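Bratura Shared Workshop
Members' Guidance: Setting Up a Two-Arm Sorting Bench
Revised Jul 20, 2022

Members building a tabletop enclosure for a pair of small robot arms are asked to observe the following points. They were compiled by Aleksandra Pawłowska and Tuấn Bạch during the construction of the bottle-sorting bench in Bay 2.

The rail
Fix both base plates to a single length of aluminium rail. Arms mounted on separate boards drift apart and must be measured again each session. Tighten the bolts by hand first, then in turn with the hex key. The bench should be at least 74 cm deep.

Walls and floor
Plain white walls are not required. Offcuts of patterned wall panel serve well and may be taken from the rack beside the paint cupboard. Wipe the floor panel with a damp cloth before use. Grit scratches the surface and catches the gripper fingers.

Cables
Secure cables to the arm with ties, leaving a generous loop at the shoulder and wrist. Move each joint by hand through its full travel before trimming the ties. Surplus cable belongs in a slotted tray below the rail. Circuit boards should be kept clear of drinks and of any bottle that has not been drained.

Bottles
Empty and drain every bottle, and replace the cap. Include crushed bottles as well as whole ones, as they are the harder to grip. Labels may be left on.

The bin
Line the bin with a bag large enough to fold over the rim. Place it in a back corner, within reach of at least one arm.
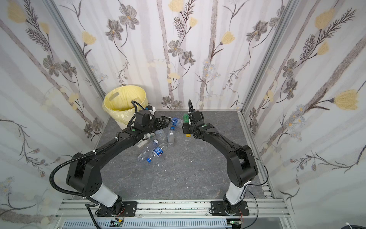
The Bay 2 bench, with a green bottle held in the right-hand gripper.

Running the bench
Begin at 15 per cent speed and do not exceed 60 per cent while others are working in the bay. Hands must remain outside the enclosure whenever the power is on. Sweep up label scraps and other debris at the end of each session.

Requests for rail, brackets or bin bags should be addressed to Vy Cao at the stores counter.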